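Tultby Small Animals List > Rehoming and fostering

Re: Bonded pair of rabbits

On June 13, 2026, Margus Grīnberga wrote:
> Does anyone near Cistport have room for a pair of does? The
> Brurilville run is full until the end of the month and
> I don't want to split them up.

Hi Margus,

Yes please, if they're still looking! We said goodbye to our old lop in May and the hutch has been sitting there ever since, looking sad. It's a big one with a covered run on the side (my brother-in-law built it and it weighs as much as a car), so 2 does would have plenty of space.
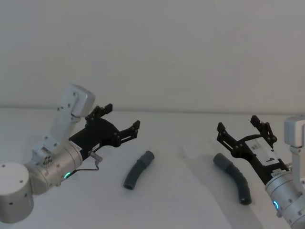

Two dark grey tubes on the white table

A couple of things before I get carried away – have they both been spayed, and are their jabs up to date? I can take them to Baranauskienė's surgery on the hill if not, she charges 70 for the pair and she's lovely with nervous ones. Also, what are they eating now? I'd like to keep them on the same pellets for the first fortnight at least. 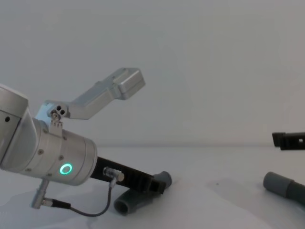
I can drive over any evening next week, or the weekend if that's easier for the foster family. I've got one large carrier and could borrow another, but I think they'd be calmer travelling together.

Give them a bit of parsley from me!

Print this message | E-mail this message
Contact the list owner | Back to top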